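Re: [bench-grippers] Wrist cameras and water, is anyone bothering?
From: Wanpen Tanasarn
To: bench-grippers list
Date: Sat 20 September

On the list, Blackwood wrote:

> We've been asked to look at small objects in shallow water
> and I'm a bit stuck before starting. Our head camera copes
> well on a dry table. Fill a tray and it loses things in the
> reflections. Is a wrist camera worth the extra cable, or do
> you just end up with a closer view of the glare? Also, has
> anyone compared long tapered fingers with short stubby ones
> for this sort of job? I've got a budget for one set and
> would sooner not buy the wrong ones.

Yes, do bother! I've been wanting an excuse to write this up, so apologies in advance for the length.

We've been on the water tray at Hivthorpe since August, two arms, one parallel gripper on each, a camera at the head and a small one at the wrist. The task is dull to explain and great fun to run: fish the bath toys out of a blue tray and drop them in a cup or bowl beside it. The toys are cheap, they drift, they bump into each other, and they turn round just when you've lined up on them. I can't think of a nicer way to find out what your fingers are bad at.

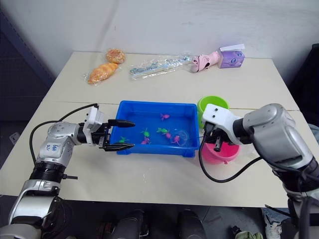 On your first question, the head camera is still the one I'd keep if you took everything else away. It gives you both arms at once, and with two arms over one tray that matters more than sharpness. What it doesn't do well is height. From up there a toy sitting on the floor of the tray and one floating just under the rim look much the same, and our early runs were full of fingers closing neatly on water. Anything see-through is worse still. I'd leave clear toys out until the rest works.

The wrist camera cured most of the closing-on-water trouble for us. You do get glare, I won't pretend otherwise, but it slides across the picture as the arm moves while the toy stays put, so a person at the controls learns to look past it very quickly. The Givura controller was slower to learn the same trick. We ended up feeding it both views and lowering the last part of the reach to a crawl, and that did more good than any of the clever ideas I had written on the whiteboard.
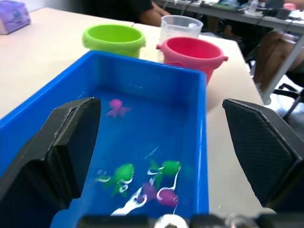 Wrist view between the fingers, toys in the water and the buckets behind.

You lose a fair slice of the view to the fingers themselves, so if you can tilt the mount at all, do it before you settle on anything. I'd also say keep the patterned pads. We tried a smooth pair for a week and the wet toys shot out sideways like soap (very funny, no use at all).

Now fingers. We ran 300 tries with the long tapered pair and 300 with a short pair from Plarkberg, same tray, same depth of water. Long won on single toys out in the open, no contest, as you can come in low over the rim without the wrist getting anywhere near the water. Short won when the toys had bunched up, which surprised me! I think the long ones flex a little when they push against a neighbour, and by the time they've closed the toy you wanted has moved along. So if your objects will be spread out, buy long. If they tend to huddle, I'd think hard about short and put up with the wrist being closer to the wet.
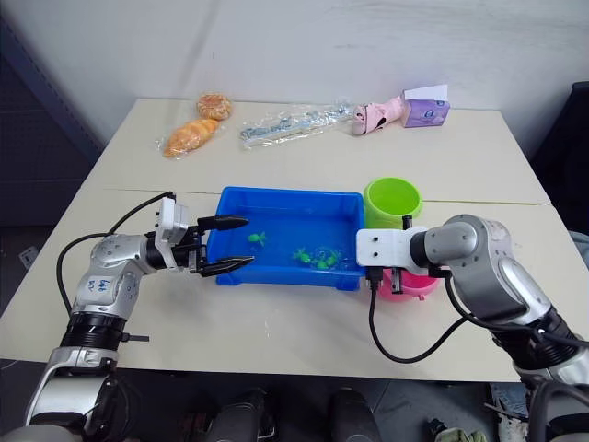 Head view: four green fish, three of them together at the right front of the tray.

A group like that is now my standard test for any new pair. One fish out on its own, the others crowded together, and start with whichever you like. If a gripper can lift one from the group without dragging its mates along, it will manage most of what I throw at it afterwards.

Two practical bits. Cable loops: leave more slack at the wrist than looks tidy. I trimmed ours back to look smart and then wondered why the left arm kept stopping short. And write on the arms. Pen on the casing is fine. With two similar arms and a remote set of controls you will mix them up, usually when somebody important is watching.

Things I still don't know: whether a matt tray would be enough to do without the wrist camera altogether, and whether force sensing at the fingertips helps with objects this light. Our sensor barely notices them. If anyone has tried either I'd love to hear, numbers or no numbers.

Blackwood, I've logged 649 runs in total and can send you the sheet if you write to me off list. The column names are a mess but the notes are readable. What depth of water are you planning? We stayed at 32 mm throughout, and I suspect half of what I've said changes if you go deeper.

Wanpen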